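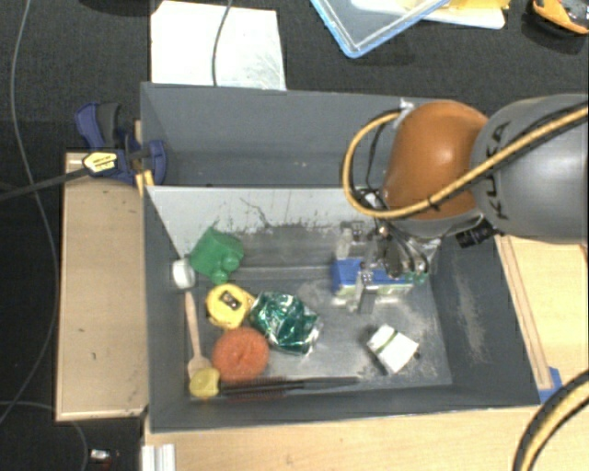 Skulthorpe Teaching by Demonstration Project
Progress report to the Irkham Fund for Applied Automation
Reporting date: Sunday, January 15, 2023
Prepared by the project team, Skokside workshop

1. Short overview

The purpose of the project is to teach a robot arm to pick mixed household goods out of a bin by showing it the task many times. An operator moves the arm by remote control, the computer records every movement, and later the recordings are used to train a picking program. The Fund supports the recording part and the first training part.

In this period we completed the workstation and we recorded 2,527 demonstrations. The plan asked for 2,000 at this point, so we are ahead in number. We are behind in the checking of the recordings, and this is explained in section 4.

2. The workstation

The work is done with a KUKA arm and a gripper with two metal fingers. Two gray bins stand next to each other and are held together by a bar clamp. The operator takes an object from one bin and puts it into the other. When the first bin is finished, the direction is changed and the work goes on, so that we lose little time for filling.

The clamp was added in the second month. Before this the bins could move apart when the fingers pushed against a wall, and the recorded positions were then no longer correct. We had to throw away 364 demonstrations for this reason. They are not counted in the total above.

The cables at the gripper are still a weak point. They run outside of the arm, and the operator must think about them when he turns the wrist near the bin wall. We have asked Tesfamariam, the company which made our gripper mount, for a quotation for a closed cable guide. The price will be covered by the existing equipment line and we do not ask for additional money.

3. Demonstrations recorded

The objects are ordinary things that differ in shape, surface and weight. The set includes a tape measure, a shiny foil package, small boxes, a wooden utensil and a long brush. We selected them so that some are easy and some are difficult.

Boxes are the easiest. The operator brings one finger down on each side, closes, and lifts. A new operator can do this well after one morning. The box should not be taken near its end, because then it turns in the fingers during lifting.

Objects which lie against a wall or in a corner are much slower. There is little room for the second finger, and the operator often has to push the object to the middle first and then grasp it. In the beginning we told the operators to avoid such pushing, as we wanted short and clean recordings. This was a mistake from our side. The first training showed that the program did not know what to do with an object in a corner, as it had never seen a person solve this. From then on pushing is allowed, and 800 of the recordings contain at least one push.

The foil package is difficult for a different reason. It reflects the light strongly and the depth picture from the camera has holes in it. The operators can manage, but the program cannot do it reliably at the moment. We will try a softer lamp before we change anything in the software.

We also tried to guide the arm directly by hand. It feels more natural and the movements are smoother – but the hand and the arm of the person come into the camera view and cover the objects. We decided to stay with remote control for all bin work. Hand guiding is only used to teach the fixed start position.

4. Checking of recordings

Each recording must be viewed by a second person, who marks the moment of grasp and the moment of release. We planned one minute for each recording and in practice it takes nearly three. At the date of this report, 500 recordings are waiting. We have written a small tool which proposes the two moments from the finger signal, so that the person only confirms or corrects them. It is in use at Skokside since December and the waiting list is getting shorter.

5. Deviations from the plan

The second operator position was filled six weeks later than planned. The salary not used in this time remains in the budget, and we would like to move it to the checking work. A written request is attached as Annex B.

The visit of the Fund to Skokside had to be moved. We propose a new date in April, when the trained program can be shown on the same bins.

6. Next period

We will finish the waiting list, install the cable guide if the offer is acceptable, and record more objects in corners. After this we will train the program again with the pushing recordings included and compare it with the first version on the same objects. The results will be sent as a separate table together with the next cost statement.

Annex A: Cost statement
Annex B: Request for transfer between budget lines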